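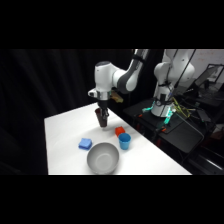 Dark stains inside plastic cups, and what order to wash in?

Lovisa Sæther
I have a dark brown cup, a light blue plastic one and a big gray bowl that get used every single day, and I'm never sure what to wash first. I've been using a blue sponge on all of it, but the tea ring in the cups won't budge. Is the sponge too soft, or am I just impatient? I've had the cups since April and I'm fond of them! 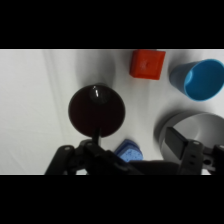

Blue cup on its side, big gray bowl next to it

Tveit19
Cups first, bowl last, while the water is still clean. For the ring, make a paste of baking soda and a little water, leave it 5 minutes, then rub with the soft side. Please don't go at plastic with anything scratchy (I ruined a lovely set that way), it only gives the tea more places to settle. And tip them on their sides on a cloth afterwards so they can air out.

Clalow
dishwasher

Rumport
Same as Tveit19, but denture tablets work too. One per cup, warm water, overnight, and rinse very well in the morning.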